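4. Preparing the sorting surface

The Jelance sorting surface is a tabletop covered in brown kraft paper and divided into cells with blue tape. Prepare it before the first sort and again whenever the paper is torn, creased or stained.

4.1 Covering the table

1. Clear the tabletop and wipe it with a dry cloth. Remove any adhesive left over from earlier tape.
2. Unroll the kraft paper from the back edge toward the front. Leave enough overhang to fold under.
3. Smooth the paper from the center outward, fold the edges under the tabletop and tape them from below.

Note: Paper that has been stored on a tight roll may lift at the corners. Leave it flat overnight before taping.

4.2 Laying the grid

4. Mark the column lines on the front and back edges in pencil. The standard Jelance layout has four main columns.
5. Mark the row lines along the left and right edges. Row spacing is 300 mm unless the order sheet gives another value.
6. Run the long strips first, back to front, then the cross strips. Press each strip down from one end to the other – do not stretch it, as stretched tape creeps back and pulls the paper.
7. Trim the ends with scissors.

Caution: Do not cut tape on the table with a blade. A scored line in the paper will open up under the next strip.

8. Check the surface for offcuts. A short piece of tape left near a line can be mistaken for a cell border, and small parts catch on it if it stands up from the paper.

4.3 Placing the trays and board

9. Set the yellow and green trays at the back of the table, toward the left. The rims must face up.
10. Place the green inclined board to the right of the trays, with the high end at the back and the lower edge toward the grid.
11. Slide a part down the board by hand. If it stops partway, clean the board with a dry cloth and try again.

4.4 Setting out the parts

12. Take the parts for one sort from the Arancibia parts box. Keep push-button switches and canisters from different boxes separate.
13. Place the parts together in one cell near the middle of the table, clear of the tape. Switches may lie on their sides. Canisters may lie down or stand.
14. Compare the cap colors with the order sheet. Yellow and green caps are listed on separate lines, even where the switch bodies look alike. 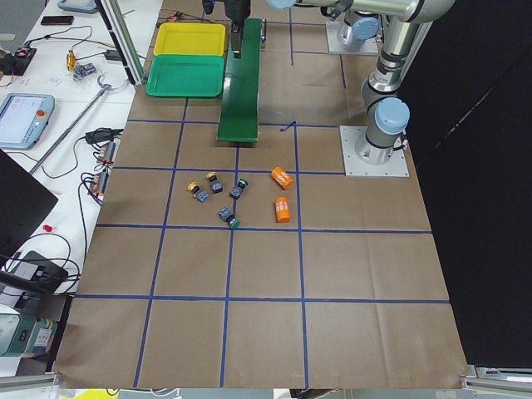

Figure 18. Grid with yellow-capped and green-capped switches and two orange canisters in one cell; trays and inclined board at the back.

Note: The order in which parts are set down within the cell has no effect on the sort.

Caution: Do not use canisters with a dented rim or a loose cap. Return them to the Arancibia box and mark the order sheet.

4.5 Replacing tape

Lift worn tape slowly, keeping it low against the paper. If the paper tears, replace the whole sheet – patches leave a raised edge. Replacement tape and paper are listed under Consumables in section 9.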